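# Potthorpe Tabletop: small things, picked up and put away

Hand-held gripper recordings for learning to sort and box household odds and ends.

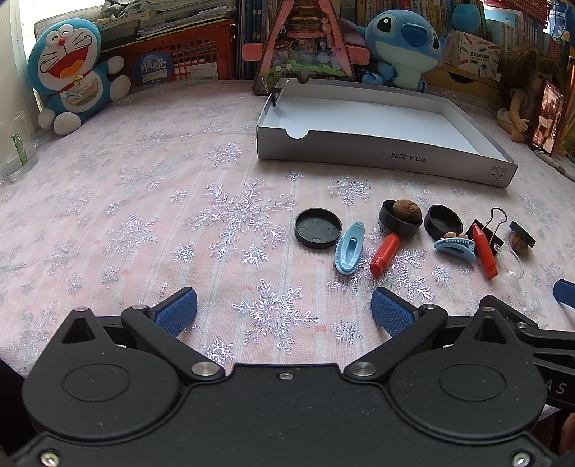 Potthorpe is a set of demonstrations for teaching a robot arm to tidy the kind of clutter that builds up on any table at home. We love this problem! Everything is recorded by people holding the gripper themselves, in their own rooms, with their own belongings, and the camera rides along on the tool so that the learner sees what the fingers see. Each session starts with a layout, and we ask for objects that don't behave alike: a walnut sitting in a round black container wants a very different approach from a hair clip lying at an angle on the cloth, and a binder clip with its wire handles up is a small puzzle all of its own. The open box lid behind them is the usual goal for the "put away" tasks. Glittery snowflakes on a pink tablecloth are very welcome too, as plain backgrounds were all we had in the first release and the policies we trained on them fell over the moment they met a pattern.

## What's in it

| | |
|---|---|
| Episodes | 3,607 |
| Distinct objects | 229 |
| Task families | 15 |
| Held-out episodes | none in this release, see below |
| Last updated | 2025-01-02 |

Each episode has the wrist video, the gripper opening over time, the estimated path of the tool, and one line of text saying what was being done. The text is written by whoever held the gripper, so you'll find "pop the clip in the lid" next to "place hair clip in box". We've kept that variety on purpose and only fixed spelling where it changed the meaning.

## Layout of the files

```
potthorpe/
 episodes/
 <episode>/
 wrist.mp4
 gripper.csv
 path.csv
 task.txt
 objects.csv
 sessions.csv
 splits/
```

`sessions.csv` links each episode to its room and its starting layout. Please split by room if you make your own validation set. Splitting by episode gives lovely numbers that mean very little, and we fell for them ourselves in December.

## How a session goes

1. Choose small objects and set them out in a loose row, with space for the fingers between most of them.
2. Leave the rest of the room as it is. Soft toys, books, plants and shelves all help.
3. Run the Niren calibration: open the jaws fully, close them fully, then sweep the tool slowly over the table.
4. Record one task per episode. Start with the jaws open.
5. Keep going after a fumble if you can recover. Tick `recovered` in the form.
6. Swap the order of the objects before starting the next batch.

Fumbles are gold, by the way. A dropped nut chased across a tablecloth and picked up at the second try teaches far more than another perfect grasp, so don't throw those away!

## Processing

Niren is our recording tool and writes the raw folders. Rosser does the path estimation, lines up the clocks and marks stretches where tracking was lost. If more than 2,000 milliseconds are lost in one go, the episode is left out.

Shiny prints can upset the tracker at low angles. Where Rosser wasn't sure, the `confidence` column in `path.csv` drops, and it's worth masking those rows in training.

## Known gaps

- Clear plastic is hard for everyone. Small domes and lids often vanish against a pale cloth, and there are too few good grasps of them.
- Nearly all tasks are done with one gripper. Two-handed work is planned but not here yet.
- Nothing heavy, sharp or wet.
- Some objects turn up in one room only. Check `objects.csv` before claiming anything about new objects.
- The `splits/` folder has the training list only. The held-out rooms are being recorded now.

## Loading

```
from kendeck import open_set

data = open_set("potthorpe")
for ep in data.episodes(task="put_away"):
 frames, grip, path = ep.load()
```

Kendeck also has a viewer that plays the video alongside the gripper opening. Do spend ten minutes with it before training anything, it's great fun and you'll spot odd episodes quickly.

## Adding your own

Yes please! Open an issue with the objects you have and a rough idea of the tasks, and we'll send the form and the checklist. Check the view for letters, screens and family photos before you start. Odd objects are especially wanted at the moment, along with busy tablecloths.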